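**Work diary, manipulation bench, March**

Morning. The revised bench rules took effect at the start of the shift. The document runs to 4 pages and replaces the loose notes that had accumulated since the Ratau visit. I read it aloud to the operators before power was applied to the arm, as section 2 now requires, and each operator signed the cover sheet. Fahad Sial asked that the signed sheet be kept at the bench and a copy sent to the Hinham office. I agreed and have entered this as standing practice.

The first point of discussion was the wording on hand clearance. The old text said that operators should "keep back" while the arm was live. The new text gives a distance of 398 mm from the nearest moving part, measured from the operator's sleeve and not from the shoulder. Fahad considered the number overly exact. It comes from the Marwat assessment, and I do not have authority to round it. We will mark the distance on the floor with tape and review the matter when Marwat sends its comments.

The second point was speed. For any task in which the fingers work close to small objects on a flat surface, the arm is limited to 200 mm per second, and approach from above is to be made at half that. Board games fall under this clause by name. So do coins, buttons and bottle caps, although we have no plans for bottle caps at present.
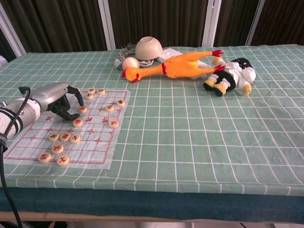

The rules also require that the working area be agreed before a session and that objects outside the task remain where they are until the session is closed. I support this clause. In past months operators have reached across to tidy things between trials, with the arm still enabled, and the log shows no record of who did so or when. An object may be moved only after the stop has been pressed and the word "clear" has been spoken by the person holding it. Fahad proposed that the same apply to the sheet on which the pieces stand, and this has been added in pencil.

Some time was spent on the question of contact. The Kindix checklist treats any touch between a fingertip and an object as a contact event to be logged. With xiangqi pieces this would fill the log within the hour. We settled on recording only contact that was not commanded, or that moved a neighboring piece. I have written to Kindix to ask whether that reading is acceptable. Until a reply is received, both columns will be filled in.

3:40 p.m. Cable inspection carried out in accordance with section 3. The inspector is to follow the arm cable by eye from the top of the arm to the floor and sign for it – the earlier practice of signing at the end of the week is withdrawn. The form has no space for the inspector's name, only for initials. To be corrected in the next printing.

Outstanding: floor tape, reply from Kindix, second stop button for the far side of the table. Fahad will open the bench tomorrow and read the rules aloud in my place.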